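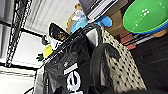

4.2 Comparison of gripper pads on flexible packaging

The second set of trials looked at how the two finger designs handle flexible packaging. Rigid items had given similar results for both designs in the first set (Section 4.1), so we expected any difference between them to show up on bags and pouches. The arm, the wrist camera and the controller were left unchanged. Only the fingertips were swapped.

The Kurlow fingers have flat pads faced with soft rubber. The Shahbazi fingers are narrower, with a shallow curve along the gripping face, and close with the same stroke. Both were driven at the same closing speed. Each attempt began from a fixed arm pose, and the operator chose the approach angle from the wrist view. An attempt was scored as a success if the item was lifted clear of its support and held for 3 seconds. Items that slipped but stayed between the fingers were counted as held and marked for the slip analysis in Section 4.4.

We recorded 3291 attempts in total. After removing those with a controller fault or a missing camera stream, 2824 remained. Most of the removed attempts came from a single period in September, when the wrist camera cable was failing under rotation. Farahani and Lemma scored the remaining attempts separately and settled disagreements by watching the recordings together.

Figure 3. Wrist camera view of a package in a basket on the floor.
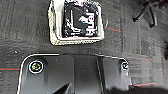
Placement had a larger effect than we had planned for. An item standing free can be approached from either side, and the operator can correct a poor angle late in the motion. Inside a container the walls limit where the fingers can go. In Figure 3 the black package takes up most of the basket and sits toward the right, so the white gap along the left is the obvious place to put a finger. The Shahbazi fingers suit a gap of this kind. With the Kurlow pads the operators more often chose to pinch the top of the package – a grasp that depends on how much loose material there is to hold.

Shiny film caused a separate problem for the depth estimate. Highlights along creases were sometimes read as edges, and the suggested grasp point then moved between one image and the next. We lowered the confidence threshold to 70 percent for the container trials and let the operator override the suggestion. The same threshold was used with both sets of fingers. Overrides were logged, but we did not score them as failures.

Operator experience also has to be considered. Esfahani had used the Kurlow fingers on an earlier project and Mohammadi had used neither design.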